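Posted in December by the Barua Newsletter Desk

Remote Teaching Sessions Open at the Zirneslow Laboratory

The Barua Institute has opened its remote teaching program to partner groups. Under the program, operators guide a pair of simulated robot arms through household tasks by means of hand controllers, and the recorded movements are used to train the Drodo control software. Sessions are conducted at the Zirneslow laboratory, and operators may also connect from their own sites once they have been approved.

The current task set concerns the clearing of a table. Each session starts with a period of free movement, during which the operator becomes familiar with the response of the arms and the views from the cameras.
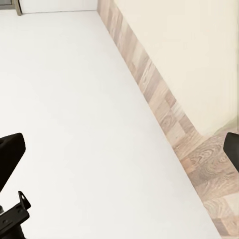

Must an operator have previous experience with robots?

Previous experience is not required. New operators complete 3 hours of supervised practice before their recordings are accepted, and staff remain available on the voice line throughout the first month.

Operators are asked to move at a steady pace and to avoid sudden corrections. A recording in which the operator pauses to consider the next step remains acceptable, provided that the pause is short and the arm is held still. Large, flat items call for particular patience. A jigsaw puzzle board, for instance, should be approached slowly, with the fingers open and in line with its edge.

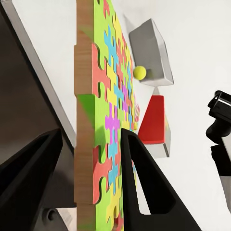
The second arm should be kept clear until it is needed. Most discarded recordings to date have been lost to contact between the arms, and the revised guide from Zevmont, which supplies the hand controllers, now includes a section on this point. The guide also explains how to mark a failed attempt so that reviewers can set it apart from the accepted work.

Groups taking part this season will be assigned 60 recordings per operator, divided among 4 task variations. Reviewers return written comments after each block.

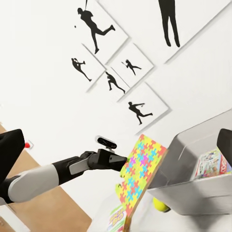 Robot arm and puzzle board beside the gray bin, simulated view.

Applications for the remaining 17 operator places should be sent to the program office through the partner portal. Groups that applied in the previous round do not need to submit their site details again.

Filed under: Programs & Training, Robot Teaching

Recent items
Drodo Software: Notes on the Latest Release
Revised Controller Guide Available From Zevmont
Zirneslow Laboratory Visiting Hours
Call for New Household Task Proposals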